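Startseite > Wissen für Kinder > Garten und Gemüse

Macht Kaffeesatz Tomaten wirklich größer?

Im Internet steht oft, dass man nur Kaffeesatz in den Topf kippen muss, und schon wachsen riesige Tomaten. Das klingt prima. Aber stimmt es auch? Wer so etwas liest, darf ruhig erst einmal die Stirn runzeln.

Kaffeesatz ist das braune Pulver, das nach dem Kaffeekochen im Filter bleibt. Ein bisschen Nahrung für Pflanzen steckt wirklich darin, vor allem Stickstoff. Den brauchen Tomaten für ihre Blätter. Nur kommen die Wurzeln nicht gleich an ihn heran. Zuerst müssen winzige Lebewesen im Boden das Pulver zerlegen, und das dauert. Wer also am nächsten Morgen eine dickere Tomate entdeckt, hat sich wahrscheinlich verguckt.

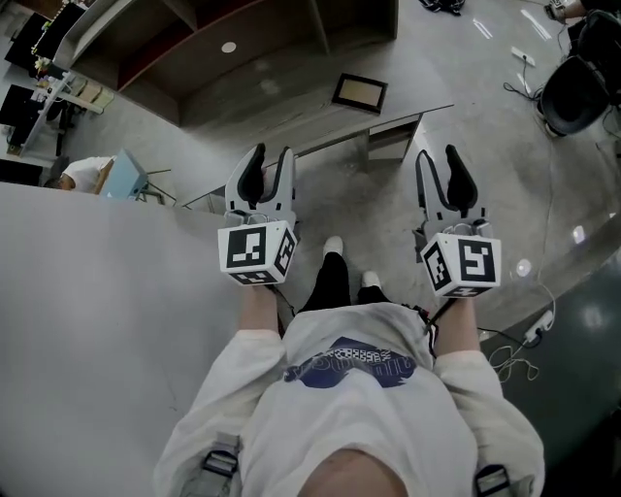
Tomaten brauchen außerdem noch andere Stoffe, zum Beispiel Kalium, und davon eine ganze Menge, wenn die Früchte wachsen. Auch Licht und Wasser kann kein Pulver ersetzen. Wenn du umtopfst, zieh lieber keine weißen Schuhe an wie auf dem Foto, denn feuchte Erde und Kaffeesatz machen Flecken. Und gib nie eine dicke Schicht auf die Erde. Die klebt zusammen, wird hart oder fängt an zu schimmeln.

Auf der Packung der Gartenerde von Brolora steht "100 Prozent Tomatenglück". Was soll das sein? Glück kann man nicht messen. Eine Tomate kann man auf die Waage legen, und deshalb probierst du es am besten selbst aus.

So geht der Versuch:

Nimm 2 gleich große Töpfe und 2 junge Pflanzen von derselben Sorte, zum Beispiel die kleine Balkontomate Jilelia. Beide bekommen dieselbe Erde und stehen nebeneinander in der Sonne. In den einen Topf mischst du 3 Teelöffel trockenen Kaffeesatz, in den anderen nichts. Gieße beide mit je 200 Millilitern Wasser, sobald sich die Erde oben trocken anfühlt. Jede reife Tomate wird gewogen und ins Heft geschrieben - auch die mickrigen!

Im September rechnest du zusammen. Hat der Kaffee-Topf gewonnen? Dann freu dich, aber glaube es noch nicht ganz. Vielleicht war diese Pflanze von Anfang an kräftiger. Mit nur zwei Töpfen kann das leicht passieren. Besser ist es, wenn die ganze Klasse mitmacht und alle ihre Zahlen vergleichen.

Artikel drucken | Per E-Mail versenden

Kontakt | © Gartenseite Polari | Nach oben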